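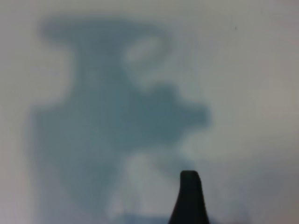 Teaching by hand, one banana at a time

July 16, 2024

Trondico has the second floor of a former print shop in Cetmont. Stairs are steep, coffee is good. I went to talk to the woman who runs teleoperation there, meaning she drives robot arms by remote control all day so that a program can later try to copy her. She asked me to leave her name off, fine by me. We talked next to the table, with interruptions. What follows is from my recorder plus notes, tidied a little, in the order it came out.

First thing I asked was what she did that morning.

"Fruit," she said. "Put the banana in the basket. Take the banana out of the basket. Then again. People expect something more dramatic when they come up here."

How many times? She looked it up. The fruit set stood at 2224 demonstrations, all operators together. Her own target is 60 a shift. She used to do more and the quality went down after lunch, you could see it in the plots, so they lowered it.

"A tired demo is worse than no demo. If I'm tired I hesitate over the basket, and then the policy learns to hesitate over the basket. It doesn't know I was thinking about my parking meter."

Two ways to show it

Trondico uses both methods people usually mean when they say a robot was shown a task. One is kinesthetic, you grab the arm and push it through the motion. The other is remote, with a smaller arm you hold and the big one follows. The small one is called the Zou, after the street where the founders had there first workshop. The software that records everything is Flutent, built in house.

I asked which one she likes better.

"Remote. By a lot. When you push the arm around with your hands, your hands are in the cameras. Your sleeve is in the cameras. And then at run time there's no sleeve, and the model has never seen a table without a sleeve on it. We lost a good chunk of our first set to that."

So no hand guiding any more?

"No, we still do it. For anything that needs force it's great. Wiping, pressing a lid down. You feel the lid through the arm. With the Zou I feel nothing, I get no force back at all, so I have to see everything. For a lid I would grab the arm every time. For a banana, remote."

Learning curve? A new operator needs a week before anything gets kept. She says the first two days are just people crashing politely into the table. Gamers are not better at it, she gets asked that a lot. A guy who did bakery work was the fastest learner so far. Used to handling soft things quickly, is her theory, but she wouldn't bet on it.

What the cameras get

There's a fixed camera that covers the workspace and a small one at the gripper. I assumed the operator would drive from the gripper view. Wrong.

"I look at the table. With my eyes, or the fixed camera if I'm in the other room. The wrist view is for the model. For me it's hopeless half of the time, you get near something and it's a blur and the tip of a finger. Big soft smudge. You learn to read it, sort of, but I wouldn't want to drive with it."

And the model copes with a smudge?

"Better than me. It doesn't need to know what the smudge is. It needs the smudge to change the same way every time you get closer." She said the training people tried dropping the wrist view last year to save storage. Grasps got visibly sloppier, and they put it back in.

Each demo comes out of Flutent as one file with both video streams, joint positions and gripper opening. She can scrub through it right away and throw it out. She throws out a lot. Reasons she gave, as I scribbled them: bumped the basket, regrasped, cable snagged, somebody leaned on the table, phone rang and I looked.

Regrasping surprised me. Isn't a recovery useful to learn from?

"Yes! If it's labeled. Separate folder. We have 800 of those, where we miss on purpose and then fix it. You don't want them mixed in with no label, because then it learns to miss first. It really does do that. It goes down, closes on air, opens, goes again. Very proud of itself."

The basket problem

The basket is dark brown, woven, with a braided rim. Looks like something for bread rolls. I asked if they picked it because it's difficult.

"We picked it because it was in the kitchen. Then we found out it's difficult."

Her list of complaints, condensed. It's nearly black inside so depth estimation gets confused. The strands are glossy and the highlights move when the arm's shadow goes over them. The rim is exactly the height you forget about. And the banana is curved, so it rocks if you set it down on the wrong part.

"You want to come in over the far side, clear the rim, then lower. New people go diagonal. Diagonal is faster and you hit the rim, or you drag the whole basket along with you. I tell them, over, stop, down. I want the stop. The stop is a little bit ugly in the video but the model gets a clean place to change direction."

How high over the rim? She held up her palm sideways. That much. Not written down anywhere, she admitted, then wrote it on the whiteboard while I was standing there.

Where do you grip the banana, I asked. Middle, across the curve. Not the stem. The stem seems like a handle and it isn't one, the weight swings and you end up placing it crooked. They go through a lot of fruit. A plastic one was tried and dropped, too light and it squeaked against the fingers, and the color was off compared with real ones, which also get brown marks over the week. She wants the brown marks in the data.
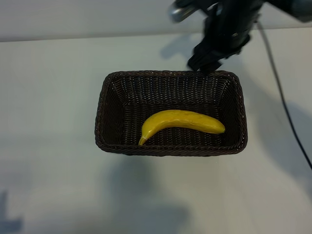

Changing things on purpose

Every few demos something gets moved. Basket a bit left, basket turned, banana the other way around. Flutent prints a small card telling the operator where to put things, otherwise everyone drifts back to the same comfortable spot.

"I thought I was random. I was so not random. They plotted my start positions and it was a blob the size of a saucer."

Lighting too. There are 6 light settings and the card tells you which. She dislikes number four, low side light, long shadows all over the table, but that's the one closest to how real kitchens look at five in the afternoon so it stays. The arm's own shadow is in the shots as well, and they leave it.

I asked if she talks to the people who train the model. Every day, they sit by the window. Is it a good relationship?

"They ask for more data. I ask what was wrong with the last data. That's the relationship."

Later she got more serious about it. Early on operators didn't get to see the trained robot run, the results stayed in some meeting. Now they watch the rollouts together on Thursdays, and she says her driving changed within a week. She could recognize herself. There's a small sideways wiggle she does before closing the gripper, always has, and the arm did it too, on its own, with nobody at the Zou.

"That was strange. I stopped wiggling after that. Well I try to."

Does it work?

Depends on the day, she said, and wouldn't give me a percentage, the company publishes those when it publishes them. On placements seen in training it does fine. Move the basket close to the table's edge and things get shaky. Swap in a white bowl and forget it, at least for now. Bowls are scheduled for September.

What would she tell somebody setting up a first arm at a school or a small shop? She thought about it, got up to untangle a cable, came back.

"Fix your cameras down before anything else. Bolts, no tape. We had one on tape and it sagged over a weekend, and everything after was from a slightly different angle, and it took us ages to notice. Then do twenty demos and train on those. Just twenty, it'll be bad. But you'll see what kind of bad, and it's a lot cheaper than finding out after a month."

And for the operator?

"Good chair. Put your elbow on something. And drive slower than you think, but the same slow every time."

Her next block was starting so that was it. She had the Zou in her hand already and was reading the card. Light setting four.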